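Category: Robotics / Manipulation / Open access

We use cookies to remember your settings. Accept all | Manage

4.2 Grasping coiled cables

The Jorus set contains 313 grasps of black cables, each gathered into a bundle before the trial. Carla Akl labelled the wrist views by hand. A grasp was marked "centred" when the strands met between the two finger pads, whatever the loops did above them. 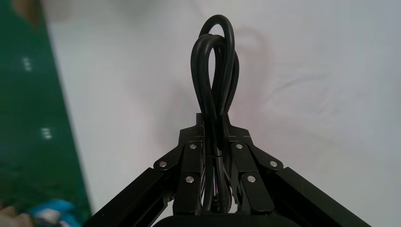 Figure 4. Wrist view of a held cable, with two loops standing above the jaws.

Loop shape changed a good deal between grasps. We therefore scored the pinch point and the free loops separately, and gave no credit for a tidy bundle. Where a plug sat among the loops, it was labelled as a third region.
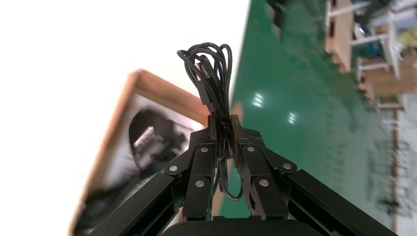
The labels were then used to train the Grisix grasp model, with 80 grasps kept back for testing. Of these, the model placed the pinch point correctly in 52. Most of the errors came from bundles whose strands crossed close to the plug. 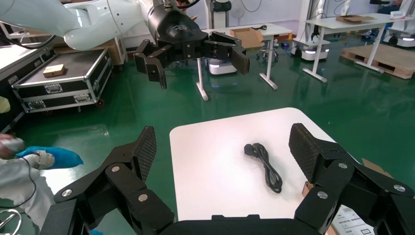

Approach views were treated as a separate class, as the fingers are open and there is no pinch point to mark. For these, Arnulfo Bermúdez drew a single outline round the whole coil, plug included.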